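Section 4. Replacing the processor and memory in an office desktop

This section is for the person who looks after the office computers at Plallberg and has to keep the older towers working for some more years. You should have read Section 3 (making a backup and shutting down) before you start. If the backup is not finished, please stop now and go back.

4.1 Before you open the case

1. Write down the asset number of the computer and the name of its user in the Skollent register. Do this before you pull any cable, so the machine cannot be mixed up with another.

2. Shut down the computer from the menu. Do not hold the power button.

3. Pull out the power cord. After this, press the power button once and keep it pressed for 20 seconds. The charge that stays in the power supply will go away.

4. Disconnect the monitor, the network cable and all USB devices. Put the small receivers for wireless mice in an envelope with the asset number on it. They are lost very easily.

5. Carry the tower to a table that is stable and has good light. You need free space on both sides, so you can put down a screwdriver without reaching over the open case.

CAUTION: Do not work on a carpet. If you have to, wear the wrist strap the whole time and clip it to bare metal of the case, never to a painted part. 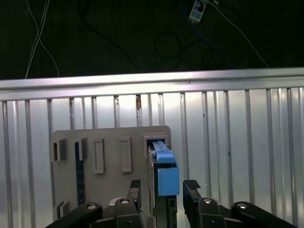

6. Sort the screws when you take them out. The screws of the case are usually thicker than the screws of the drives, and a wrong screw will cut a new thread in the hole and then it holds badly. I use a paper cup for each kind. A magnetic dish is also fine, but keep it away from old hard disks.

Note: Some models have no screws on the side panel, only a latch. Pull the latch toward you and slide the panel back. If it does not move, look for a small lock ring at the rear. The key is often taped inside the desk drawer of the user.

4.2 Checking that the new parts fit

Please do not trust the box only. The processor must match the socket and also the BIOS version of the board. We had one case where the socket was right, but the board did not start with the newer processor until the BIOS was updated, and for the update we had to put the old processor back.

1. Read the board model in the system information tool before shutdown and compare it with the list of the manufacturer.

2. Compare the memory type. A module of the wrong generation has its notch in another place – if it does not go in with normal force, it is the wrong one.

3. Check the cooler. A processor that uses more power may need a bigger cooler, and the bigger cooler may touch the side panel when you close the case.

The spare parts are kept in the Venckus cabinet, second drawer. If you take the last piece of something, write it in the register the same day. At the last stock check the cabinet list had 1,454 entries, and it is only useful when everybody keeps it correct.

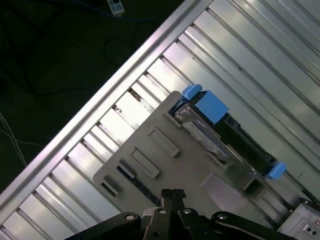
PLALLBERG, February

Changes in this edition: the old text allowed thermal paste to be used again when it looked soft. This is no longer allowed. Always clean it off and put new paste. Two other corrections, both sent by Shigeru Hoshino, are in steps 3 and 6 below.

4.3 Changing the processor

1. Lay the tower on its side with the open side up.

2. Unplug the fan of the cooler from the board. Hold the plug and not the wires.

3. Loosen the cooler screws in a cross pattern, a few turns each time. In the old edition it was written to remove them one after another, but this presses the cooler down on one corner.

4. Turn the cooler gently left and right before you lift it. Old paste can be as strong as glue. If it does not come free, do not use a tool under it.

5. Clean the cooler with a lint-free cloth and a little alcohol.

6. Push the lever of the socket down and outward, raise it fully, and then open the metal frame. Lift the processor straight up by its edges.

CAUTION: Never touch the contacts in the socket, also not with a cloth. A bent contact can mean a new board, and a used one costs us 210 with shipping.

7. Line up the notches or the small triangle of the new processor with the socket. Let it sit down by its own weight. Close the frame and lower the lever. Some resistance at the lever is normal.
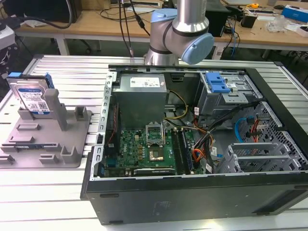 4.4 Adding memory

1. Open the clips at the ends of the slot. On some boards only one end has a clip.

2. Hold the module by its edges and press down on both ends until the clip closes.

3. After the cooler is mounted again with new paste, plug in its fan and start the computer. Compare the memory size in the setup screen with your note in Skollent. If the size is too small, take the module out and put it in again before you order another one.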